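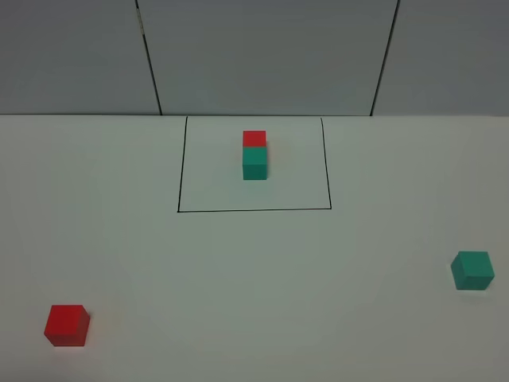

Red on green, inside the lines. Two more cubes still out on the table.

2018-04-23

I have been meaning to write about the cubes for weeks now, and every time I sit down to do it I end up playing with them instead, so today I am typing first and playing later (we'll see how long that lasts!).

It started with my friend Marloes, who came to stay last July and brought a little bag of colored blocks in her suitcase the way other guests bring chocolates. She used to teach very small children, and she has a whole pocketful of games that need hardly any equipment. The one I loved best is the one I still play. You draw a box on the table with a thin black line, and you leave the far side open so that the back edge of the table does the job. Then you take red cubes and green cubes – my green ones are closer to teal, really, a lovely color, like an old enamel bathroom – and you build inside the box while the rest wait outside. One cube goes down, another goes on top, and the colors have to take turns. That's the first round, and it sounds like nothing at all.

Well, try it. Try it after a long day, with your glasses on the other side of the room. The bottom cube goes down easily enough, but then you want the top one to sit exactly square on it, and you nudge it, and you've nudged the bottom one too, and now the whole thing has shuffled over to one side. Marloes says children of four are far better at it than grown-ups because they simply put the block down and let go. I'm 60 and I have never in my life simply put something down and let go.

The white table helps a great deal. I used to play on the old kitchen table, which has so much grain in it that a thin line just disappears, and I spent half my time hunting for my own box. On plain white you see everything, even the soft little shadows beside the cubes, and I've come to enjoy those almost as much as the colors. A gray wall behind is nice and quiet too.

My neighbor Zuzanna has joined in, and she has invented her own rule, which is that the cubes outside the box must be kept well apart, so you have to reach for each one and think about which you want next. I grumbled about this at first (I like my spares lined up where I can grab them), but she's right, it slows you down in a good way. We have a cup of tea and take turns, and we talk about her tomatoes.

Somebody asked me in the comments last time whether the size of the box matters. I'd say make it bigger than you think you need, with plenty of room around the stack, so a clumsy hand doesn't land you straight back on the line. And do use cubes that are all the same size, at least to begin with. I tried a mixed set once and it was a very wobbly evening.

Next on my list is a second tower beside the first with the colors swapped, green over red. Marloes is coming back this summer and I'd like to have had some practice by then.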